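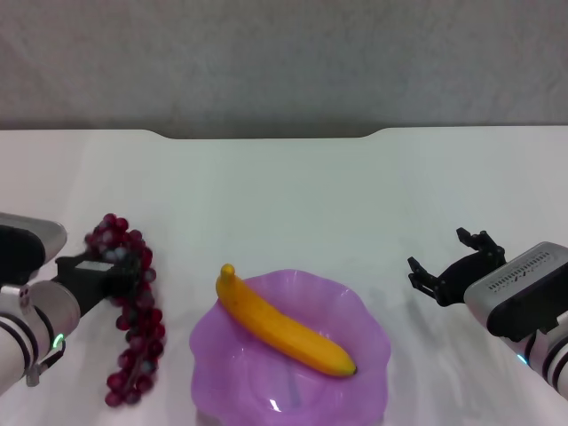
White tabletop, gray wall.

I stopped eating lunch at my desk in March. I had done it for 7 years without thinking about it much. I would open the container, put it next to the keyboard and answer email until the food was gone. Some afternoons I couldn't have told you what I ate.

What got me to change was a dull thing. My keyboard stopped working and the repair guy turned it over and tapped it on a sheet of paper. A lot of rice came out. He didn't say anything and neither did I.

So now I take 30 minutes and eat at a table. Our building has a shared kitchen on the second floor with one long table and a microwave that runs hot on the left side. Most people get there at noon. I go at 12:20 and the line for the microwave is gone by then.

The first week was uncomfortable. I didn't know where to look. I kept taking my phone out and putting it back. Lesego Swanepoel from the accounts office was usually there with a paperback, and she would nod and go back to reading. By the second week I had a book too. It was a history of canals that my brother-in-law gave me two Christmases ago. I'm on page 86. It is slow going, but I have learned what a puddled clay lining is, and I know now why some locks come in flights.

The food got better, mostly from boredom. When you have to sit and look at your lunch, a plain cheese sandwich gets old by Wednesday. I started cooking extra on Sunday. Lentils with onion and a lot of cumin hold up well for four days. Pasta salad doesn't, or mine doesn't. The dressing soaks in and it tastes like nothing. Ebenezer Sowah told me to keep the dressing in a separate jar, and I bought a small one with a tight lid, and that did help. He also makes a peanut stew that he heats up on Thursdays, and he gave me the recipe. I have made it twice. Mine comes out thinner than his and I suspect he simmers it longer than he wrote down.

I was worried about falling behind on work. I do leave up to 20 minutes later on some days, usually at the end of the month when the invoices come in. The rest of the time I get out at the same hour as before. The email is still there when I get back, and two or three of the questions have been answered by somebody else.

I have slipped a few times. Last month we had a deadline and I ate crackers over the new keyboard for three days in a row. I noticed the crumbs, at least.

One more thing I'd like to fix is the chairs. The ones in the kitchen are low for the table and my shoulders end up around my ears. I asked Annag Forsyth at the front desk and she said there are taller ones in storage. I'm going to go down and look on my way out tomorrow.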